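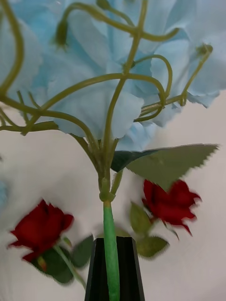 Light blue artificial petals, green stems and buds.

Zoma Mill Voices: progress report to the Skevum Fund
Covering the stretch from the February check-in to now

The short version, for anyone reading this between meetings: we have 39 interviews recorded, we're behind on typing them up, the listening evenings are going better than I dared hope, and I'd like your okay to move $600 from one budget line to another. The long version follows, and I'm afraid it really is long, but you did say at the last call that you'd rather hear too much than too little!
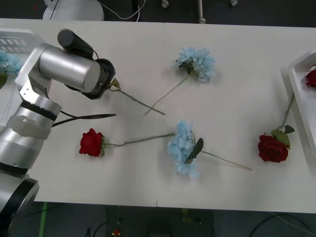 Silver arm over the white table.

Where the money stands: the equipment line is closed, the travel line is nearly untouched (more on that below), and transcription is where everything is going. Nothing has been spent outside the lines you approved.

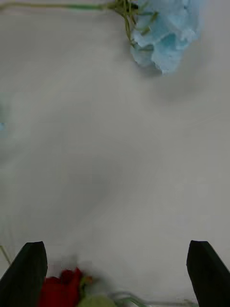

By Binta Nwosu, project lead

I'll start with the interviews, as they're the part I get most excited about. When I wrote the application I pictured us sitting down mostly with weavers. That was the job everyone in town brought up when you said the word mill. Then Deok-su Ha started making the phone calls, and the first three people who called him back had worked in the dye house, the canteen and the payroll office. The payroll lady had stories about every single person on the second shift, and she's the reason our contact list got as long as it did. It stands at 223 names now. We won't reach them all on this grant and we never planned to, but it's a wonderful problem to have.

The interviews run longer than the plan said. I had written down an hour each. A few people are done in forty minutes and want to get back to their day, and that's fine, but most go well past the hour, and you can't very well look at your watch when someone is telling you about the night the boiler house flooded. I've heard that flood from five people so far. In one telling the water came up to the ankles and in another it came up to the belt. We're keeping both.

Deok-su has worked out an order of questions that I want to hang on to for next year. He used to open with "When did you start at the mill?" and people would freeze up trying to get the date right. Now he opens with how they got to work. Everyone remembers the walk or the bus or the cousin with the truck, and by the time they've gotten themselves to the gate they're talking freely and the dates come along on their own. Ye-ji Sung has tried the same thing with the interviews she does in Korean, and it worked just as well for her. Those are 12 of the total, by the way. I had promised you eight.

Now the part that's behind. Typing up is slow. We tried the Brilness dictation program we told you about, and it does all right with one clear voice in a quiet room. It does poorly with two sisters talking over each other, and it has no idea what a doffer is (it wrote "daughter" nearly every time, which made for some very odd sentences about sending your daughter down to the spinning room for more bobbins). So every transcript gets a full pass by a person with headphones. Jong-dae Song does most of that and he's careful, and careful takes as long as it takes. Nineteen are finished and signed off by the person who was interviewed. The rest are in various states on his list.

That brings me to the $600. It's sitting in travel. I had budgeted for driving out to folks who had moved away, and most of them have told us they'd rather come in, or they're visiting family here anyway and want to make an afternoon of it. I'd like to put it into paid hours for Jong-dae. It would get us close to caught up by the time the exhibit text is due at the printer. If you're okay with that, a one-line email is plenty, and I'll send the changed budget sheet right back.

The sign-off step has been an education for me. I had thought of it as a form. You hand over the transcript, they read it, they sign. What happens is that people take it home and show it to a brother or an old shift partner, and then it comes back with notes up and down the margins – names spelled right, a nickname crossed out, a whole new paragraph on the back about the strike. Two people asked us to remove a section, and we did so without any fuss. One man asked us to put back the "ums," because he said it didn't sound like him. We put them back.

I also promised you news about the listening evenings. We've held four, every one of them on a Thursday at seven, and we play three short clips and then leave the room open for talk. Chairs ran out at the second one. I had worried that younger people wouldn't come, and mostly they don't come on their own, but they do come as somebody's ride, and then they stay.

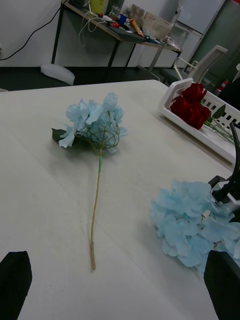 The best talk came after a clip on the canteen, a very ordinary two minutes on what was served which day, and it set off an argument about the gravy that went on until we had to lock up. I wrote down as much as I could. The more serious clips get a quieter room. After the one about the closing, hardly anyone spoke for a bit, and then Anselmo Soler, who was on the last shift, asked if we could play it over. We did.

Anselmo has since agreed to help us with the map. This is the big floor plan of the mill for the exhibit, showing which department was where, and it's harder than it sounds, because departments moved. The carding room was in the east wing until it wasn't. Our plan for now is two maps, an early one and a late one, with the in-between years handled in the text. If the printing quote comes in too high we'll do one large map and one small one.

A few smaller things. The local paper, the Jin, ran a short piece and spelled the Fund's name correctly, which I checked for you. The second microphone had a hum in it and was replaced under warranty. We still don't have a written agreement with the library on where the recordings will live after the project ends. They've said yes out loud more than once, and I'd like it on paper before I call it done.

Coming up next: the last round of interviews (the dye house people mostly, who all seem to know one another and want to be booked on the same day), the exhibit text, and two more evenings. I'll send you the clip list ahead of time so you can pick which evening to come to. Please do come. Park behind the building, as the front lot fills up by a quarter to seven.

Binta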